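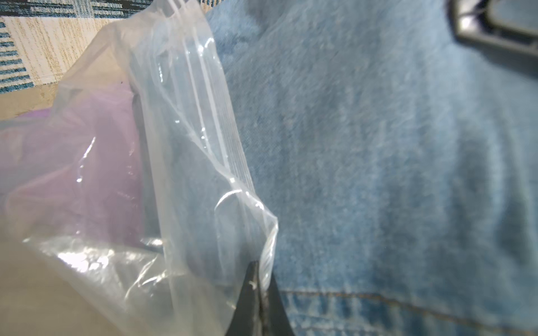 Packing cubes are a scam, im calling it. Four years of Windley cubes and the zips have gone on every single one. Back to plain zip-top bags for the November trip. Clear ones, so I can spot the purple thing through the plastic without pulling the whole suitcase apart. Crinkly as anything at 5am in a shared room, sorry in advance to Athina.

Method, for those who asked. Fold flat. Into bag. Zip it nearly shut, leave a gap at one corner. Sit on it. Close the gap while still sitting. Yes you will look ridiculous.

Don't overfil. Two tops per bag or the track pops open again, learned that one at the Taren bus stop with undies everywhere

Issa reckons rolling beats folding. Issa also paid for 40 kilos of luggage last time so

Cheap bags are fine for socks. Get the thicker ones for jumpers. And rinse and re-use them, mine hang on the clothes line next to the tea towels, neighbours have stopped asking

Still to go: shoes, chargers, togs, the good rain jacket if I can find teh thing

Filed under: Travel & Packing | Carry-on only | 209 likes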